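Progress report to the Kastetti Fund
Project: Household Handling Skills (Sarkar programme)
Prepared by: Elmarie Mokgethi, Project Office, Drendberg
Reporting period: to the end of December

4. Demonstration visit

The fourth milestone in the grant agreement required us to receive the Fund's representatives at the Drendberg workspace and to show the handling work under ordinary working conditions. The visit was completed within the period. Shireen Mahlangu attended for the Fund and was accompanied by two colleagues from Kuvstead, our partner for evaluation.

The visitors were received at 10 a.m. and given a short safety briefing before moving to the work area. Desk work by the wider team continued during the visit, as agreed beforehand. 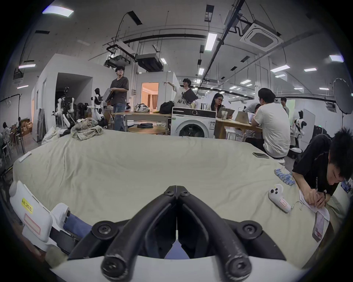

The programme for the morning covered the recording of cloth handling with hand-held grippers, the checking of recordings, and a discussion of the humanoid robots for which the recordings are intended. The target for the period was 800 accepted recordings. At the close of the period 801 had been accepted, and a further 111 were awaiting review.

Ms Mahlangu asked how garments of different sizes and fabrics were being selected. We explained that the present set favours shirts and trousers, and undertook to add towels and bed linen in the next period. Kuvstead asked for clearer notes on rejected recordings. A revised form has been drafted and will be sent to them for comment.

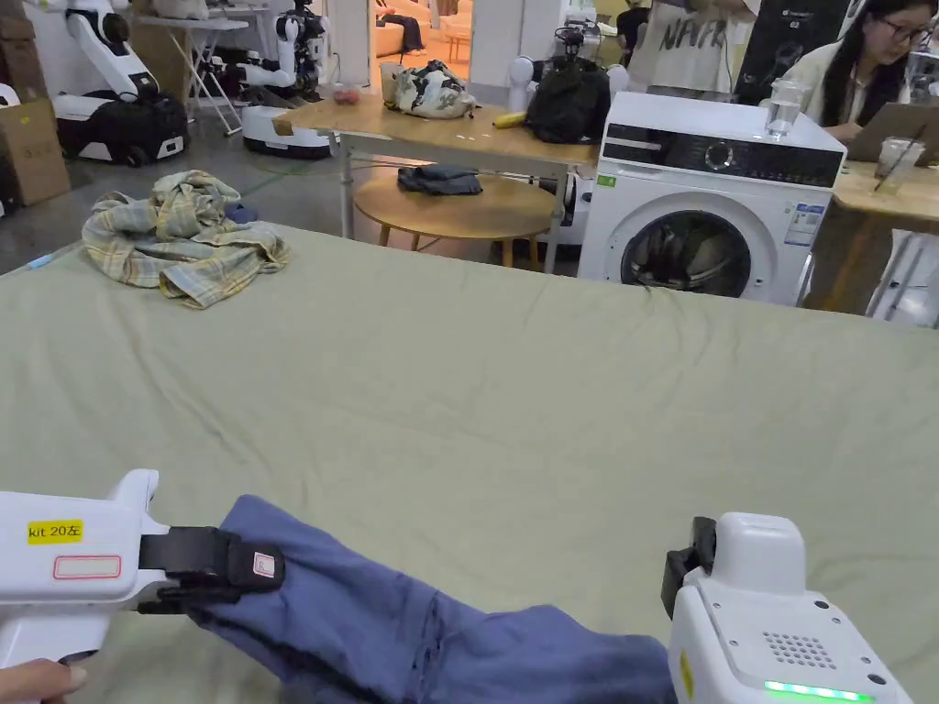 Figure 2. Garment held between two hand-held grippers, Drendberg workspace.

No change to the budget is requested as a result of the visit. Written comments from the Fund are expected in the coming period and will be answered in our next report.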